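Kahsay Water Users' Association
Minutes of the regular meeting, September
Meeting room, Jillari pump house
Called to order at 6:32 p.m.

Attendance and quorum

The chair, the secretary, the system operator and both members at large were present. The vice chair was absent with notice. A quorum was declared. Eleven members attended from the floor, along with a representative of Clurkex, the firm that services the pumps and the control panel.

1. Approval of previous minutes

The August minutes were corrected in item 5, where "static pressure" should read "residual pressure." Approved as corrected, no objection.

2. Operator's report

Well 2 ran as the lead well for the whole month. Well 1 was exercised weekly for one hour and is otherwise on standby. The draw-down in Well 2 at the end of the longest run was 101 feet below the top of the casing. The operator considers this normal for late summer and does not recommend a change to the pump setting before the spring reading.

Chlorine residual at the far sample tap on Wondoto Road stayed inside the permitted range on every test. One sample bottle was rejected by the lab for a loose cap and was retaken the next morning. The repeat sample was clear.

The altitude valve on the lower tank continues to close slowly. The operator has cleaned the pilot line strainer and found grit in it. If the valve has not improved by the next meeting, the pilot assembly should be rebuilt. The rebuild kit is on the shelf and requires no new spending.

A member asked whether the grit had come from the well. The operator replied that the particles looked like pipe scale, and that the line feeding the valve is the last section of old steel main in the system. The member asked that this be recorded.

3. Unaccounted-for water

Metered sales were again lower than metered production by more than the association's target. The secretary noted that the meters were read over two separate evenings, which makes the monthly comparison unreliable. The production meter was read only on the first evening.

It was agreed that all meters on the Jillari side will be read first, followed without a break by the Wondoto side, and that the production meter will be read both before and after. The operator will carry out a night flow test between 1 a.m. and 4 a.m. with the lower tank isolated. Members on the hill will be told in advance to expect lower pressure during the test and asked not to run irrigation timers.

A member at large asked for the loss to be reported in gallons as well as percent. Agreed.
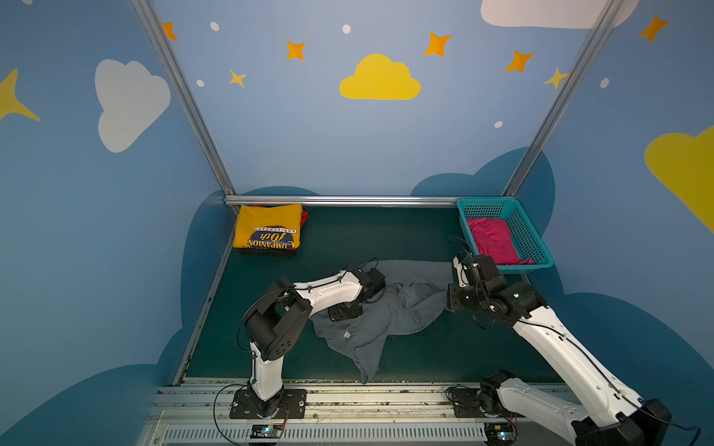
The chair asked whether the hydrant at the end of Wondoto Road had been ruled out as a source of loss. The operator has listened at the barrel with a sounding rod and heard no flow. The drain holes were open. The two gate valves upstream have not been sounded, as one box is full of gravel and the other has been paved over. Clearing the first box was added to the October work list. The second will need a locator and a saw cut, and the operator will get a price for both.

4. Meter replacement program

There are 257 active service connections. The older brass meters are past the service life given by their supplier, and a bench test of those already removed showed most of them under-registering at low flow. The secretary circulated the test sheet.

Two options were discussed. The first was to replace all remaining old meters in one season using the reserve fund. The second was to replace them route by route, starting with Jillari, and pay for them out of operating income. The members at large favored the second option on the ground that the reserve is also the only money available for a well pump failure.

A member from the floor objected that households with new meters would pay for accurately measured use while their neighbors would not. The chair acknowledged the point – it applies under either option, for a shorter or longer time – and said the route order would be published with the next bill.

Motion: to adopt route-by-route replacement beginning with Jillari, with no draw on the reserve fund. Moved and seconded by the members at large. Carried, 4 in favor, none opposed.

5. Pump service agreement

The Clurkex representative presented the renewal terms. The yearly visit is unchanged: insulation test on both motors, amp draw at start and at steady run, inspection of contactors, and a check of the low-level cutoff. The emergency call-out clause has been reworded. Under the old text, travel time was billed from the depot. Under the new text, it is billed from the technician's previous job, wherever that may be.

The secretary asked for a cap on travel time. The representative had no authority to agree to a cap at the meeting and will return a written answer. The operator asked that the visit be moved from January to November, ahead of the first hard freeze, and the representative accepted this.

The operator also raised the condition of the panel door gasket, which has hardened and no longer seats along the bottom. Dust was found on the lower terminal strip in August. The representative will bring a replacement gasket to the November visit and quote for it separately.

Decision on renewal deferred to the October meeting. The current agreement remains in force until the end of the year, so there will be no gap in cover.

6. Billing and arrears

The secretary reported that most accounts are current. Two accounts are more than ninety days behind. Both have been sent the second notice required by the bylaws. One has asked for a payment plan over six months, and this was approved on the standard terms. The other has not replied. A shutoff notice will be sent by certified mail, allowing the full notice period.

One member disputed a bill for unusually high use in July. The operator re-read the meter and found the original reading correct. The leak indicator was moving with all fixtures closed. The member has since found a failed float valve in a stock trough and repaired it. Under the leak adjustment rule, half of the excess may be credited once in any three-year period. Credit approved, subject to a copy of the parts receipt.

7. Cross-connection survey

Survey forms went out with the August bill, and fewer than half have been returned. The form asks about irrigation systems, stock troughs, boilers and private wells. Several members said that question 3 was unclear, in that it asks whether a backflow device is "present and tested" but gives only one box. The secretary will split the question and resend the form to those who have not replied. Returned forms showing a private well will be followed by a site visit from the operator.

8. Easement at the upper tank

The access track to the upper tank crosses private land under a recorded easement. The landowner intends to install a gate and has offered the association a key. The chair noted that the easement requires access at all hours for vehicles, and that a locked gate is acceptable only if the association can fit its own padlock in the chain. The clear opening must also be wide enough for the tank cleaning truck.

The secretary will write to the landowner setting out both conditions. A copy of the letter will be kept with the easement deed.

9. Member comments

A member asked for longer notice before mains flushing, as laundry had been discolored during the last round. The operator will post flushing notices at the mailboxes 48 hours ahead and list the streets in order.

Another member asked whether the hard water scale in the Kahsay houses was getting worse. Hardness has been tested yearly and the results show little change. The last four results will be printed on the back of the next bill.

10. Action list

Operator: night flow test; clear gravel from valve box; prices for locator and saw cut; watch altitude valve and report.
Secretary: route order for meter replacement; revised survey form; letter on gate; shutoff notice; hardness results.
Chair: follow up with Clurkex on the travel cap.

The next regular meeting will be held in October at the same place, at 6:30 p.m. Adjourned at 8:14 p.m.

Minutes recorded by the secretary. Draft until approved.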